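The Back Room at Kollalton: Table, Walls and Bits and Pieces

June 26, 2025

It's finished! Well, it's finished apart from the shelf over the door, the light switch that works upside down and the box of odds and ends I keep promising to sort. But we're in, we're using it, and I've been grinning about it all week. So many of you followed the Dalisay updates over the winter (Dalisay is what we called the whole job, after the street Alfredo grew up on) that it seemed only fair to put up a page for the room as it is now.

For anyone new, the back room at Kollalton used to be where things went to be forgotten. We had old display boards in there, a piano stool with no piano, and 592 paper cups left over from a fair. It was cleared last December over two very cold Saturdays, and what came out from underneath was a lovely square room with decent light and a dreadful floor. The floor is now much better. The cups went to the school.
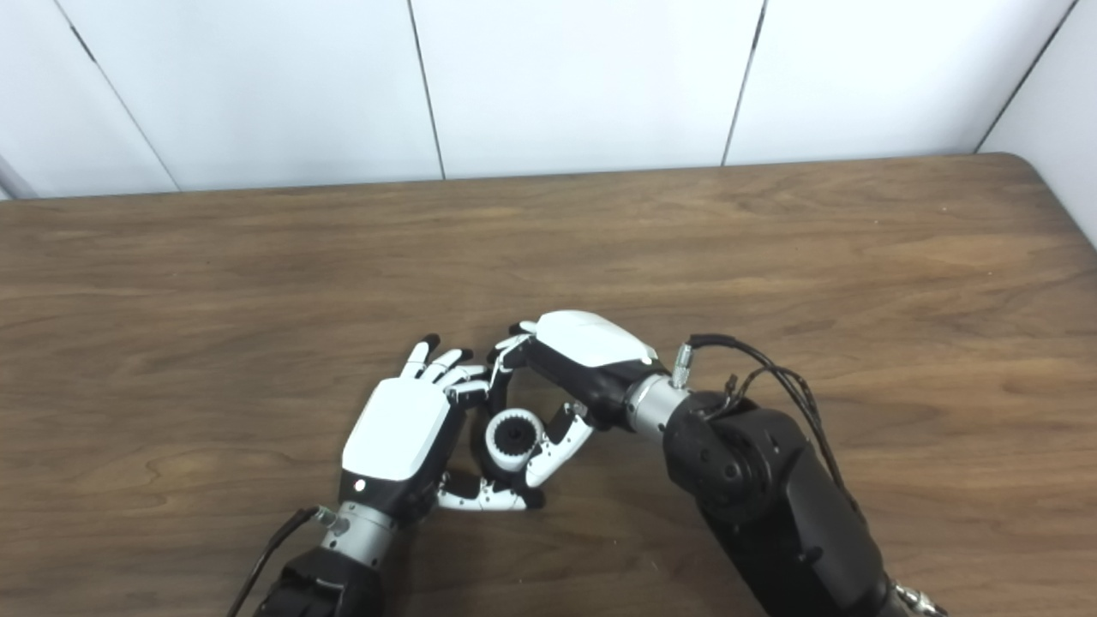 Wood grain is my weakness, I'll admit it straight away, and I went on about it to poor Danjuma Garba for weeks before we chose the table. I wanted something warm and brown that you'd enjoy looking at while you were trying to work out which way round a fiddly part goes. I got my wish. The streaks in this top are so fine that you only notice them when you sit down, and then you can't stop noticing them! The corners are rounded too, which my hip is grateful for every time I come past with a tray. A plain top is a great help with small things as well: the little white piece with the black toothed face is easy to pick out against all that brown, and I love how crisp those ridges look next to something as soft as wood.

The walls

White, and I was wrong to argue about it. I'd held out for a nice green (Vurau, from the sample card, if anyone's tempted) and had even painted a test patch by the window. Then the big panels went up with their thin dark lines between them, and the whole room seemed to take a breath. Danjuma spent a full afternoon getting the lines upright and wouldn't let anybody talk to him until he'd done it. There's still a thumbnail of Vurau green behind the radiator, which I visit.

The table, again

Sorry, I do have more to say. It came in at £135 second-hand, with delivery, and Alfredo Agbayani and I carried it in through the yard because it wouldn't go round the bend in the corridor. If you ever come to do the same, take the door off first. We took it off second. It gets a wipe with a barely damp cloth at the end of the day and that's all the care it's had so far.

Small parts

This is what the room is really for: toothed things, rollers, caps, knobs, the sort of pieces that vanish the moment you put them down. I find them completely absorbing. You turn one over and there's another row of ridges on the far side, or a bevel you hadn't spotted. Alfredo has made a set of 10 trays for them, lined with felt, and Celtska (the shop by the bridge, not the bigger one) let us have the felt as an end of roll.

Still to come

The shelf. A proper lamp for winter evenings. Hooks by the door at two heights, so that the children's coats stop ending up on the floor. And I'd dearly like a second table to match the first, though finding that grain again may take me until I'm ninety.

Do drop in if you're passing. The yard gate sticks, so give it a good shove.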